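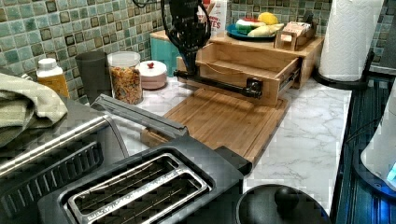

Zonstead Moves Its Home Goods Fair Online

2020-04-22

The spring home goods fair in Zonstead will not take place in the market hall this year. The town office announced that all sellers are invited to show their products on a common web page, which will open before the end of April and stay open for 14 days.

The fair is normally the biggest event of the season for small workshops in Zonstead and in the neighboring town of Dustlow. Last year it received 2,312 visitors, and many sellers made a large part of their yearly income there. After the hall was closed, several of them wrote to the town and asked for another solution.

Until now 111 sellers have signed up for the online fair. Most of them work with wood, metal, glass or textile. Every seller gets a page with photos, prices and a telephone number. The town does not take any payment for this, but sellers must arrange the delivery by themselves. Those who already paid for a table in the hall can choose to get the money back or to keep their place for next spring.

Kitchen and bathroom products are expected to be the most popular group. The workshop Caka from Dustlow, which took part in the fair for the first time in 2016, said that orders for small kitchen furniture have grown since people cook more at home. On the other hand, orders from restaurants have stopped completely, and the workshop had to send two of its workers home. 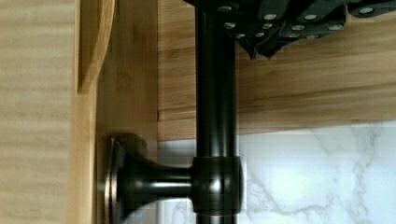 Dark metal rod and wall mount on a bamboo panel.

The bus company Lindsay, which in other years brings visitors from the villages, will this time help with the transport of packages. Nearly 600 households live outside the normal delivery area, and for them packages can be left at the bus stops in the morning and collected until the evening. The price is the same as for a single bus ticket. Big furniture is not accepted on the buses.

Sellers who wish to join can still register at the town office by telephone or by e-mail. The office asks them to send not more than ten photos each, and to write the size of every product in inches. The children's craft corner and the evening concert are canceled. The town has not yet decided about the autumn fair.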